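Drive carrier

A drive carrier, also called a drive caddy, sled or tray, is a bracket or shallow frame that holds a storage drive inside a computer case or server. It fixes the drive in position, lines up its connectors where a backplane is fitted, and allows the drive to be removed without taking apart the surrounding structure.

Construction

Most carriers are moulded from plastic or pressed from sheet steel. Plastic carriers are usually made in one piece, with two side rails joined by a cross-member at the front. The rails flex outwards so that short pins can enter the threaded holes in the sides of the drive. Steel carriers are generally fastened with screws and are more common in rack equipment, where a front latch works a lever that pushes the drive into its socket.

Carriers are made for the two common drive widths, 3.5 inch and 2.5 inch. An adapter plate may be used to mount the smaller size in a bay intended for the larger. Hole positions on the drives follow published standards, but the outer shape of the carrier does not, and carriers from one maker seldom fit the cases of another.

Colour coding

Many manufacturers mould the parts meant to be handled by the user in a contrasting colour. Practice varies between makers. In some server lines one colour marks a part that may be removed while the machine is running and another marks a part that requires the power to be off first. In desktop cases the colour normally shows only that the part can be released by hand.

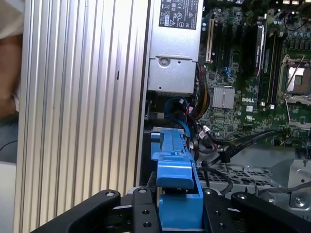

Blue plastic drive carrier bracket in an opened tower case.

Vibration

A spinning drive passes vibration to the case through its carrier. Rubber grommets or soft sleeves around the pins reduce this, at the cost of a looser fit. Bilgin compared 44 carriers from the Surnholm and Keskin ranges and found that wear in the pins had a greater effect on noise than the choice of rail material. Solid-state drives have no moving parts and are often mounted without damping.

See also: Drive bay; Backplane; Hot swapping

References
Bilgin, Gülizar. "Pin wear and noise in plastic drive carriers". Carnine Technical Papers, no. 86, p. 54.

Contact | Copyright Fadel Reference | Back to top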